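Ludberg hospital to reopen second operating room in April

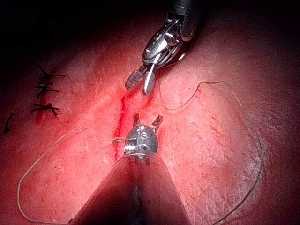

Patients have been told for too long to drive to Elton for routine surgery, Tsehay Dinsa told Sunday's public meeting, and the reopening should have come sooner. Dinsa asked the hospital to publish its waiting times every month.

The room closed when its ventilation system failed an inspection. Lindqvist, the contractor, has replaced the ducts and fitted new filters. The hospital expects to handle 40 more operations a month, mainly hernia and gallbladder cases.

More than 2000 people are on the waiting list. Those who have waited longest will get a letter first. Parking on Kakar Street stays limited to 43 spaces until the roadwork ends.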